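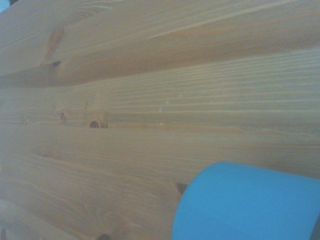
Features > Robotics > Research

Search this site Keyword Go

Print this story | E-mail this story

The wrist that reads the table

By Leonor Valente

Ask Anitha Bhat what a robot should look at when it reaches for something, and she will talk about wood grain for ten minutes (I timed it, and I would have happily given her ten more). Her small group at Ranuvcombe has spent the past year on an idea so simple I kept waiting for the catch: let the arm judge its own motion from the surface under it.

Most of us would point a camera at the object and ignore the rest. But during the last few inches of a reach, a wrist camera sees very little of the object and a great deal of table. Knots, seams, growth rings – a plank is full of marks that stay put while the arm moves. The group's method, which they call Lobo, picks out those marks, follows them from one moment to the next, and works out how far the wrist has really traveled and at what tilt.

"We used to train on plain white tabletops," Bhat told me. "It was like asking someone to walk straight in fog."

The test I watched in July was wonderfully plain. Teodor Bråten bumped the arm's base out of line on purpose, then asked it to reach for an object anyway. With Lobo switched off, the gripper closed on air. With it on, the arm slowed, drifted left a little, and took hold. Bråten has seen this hundreds of times and he still grinned!

The numbers are good too. Over 1,894 reaches with a shifted base, the arm made its grasp 1,407 times, and it needed only four minutes of practice on each new surface. Steep viewing angles, where the planks seem to run together in the distance, caused fewer misses than the team had feared. Glare was worse. Strong light washes out the pale rings, and the software is left with the knots and not much else.

Then there are repeating patterns. Fine, even grain can fool the tracker into matching one line with its neighbor, so Severyn Tkachenko is teaching it to trust a knot more than a stripe. His early version cuts those mix-ups by around half. Polished steel is still hopeless, he says, and he plans to start on it next.

Print this story | E-mail this story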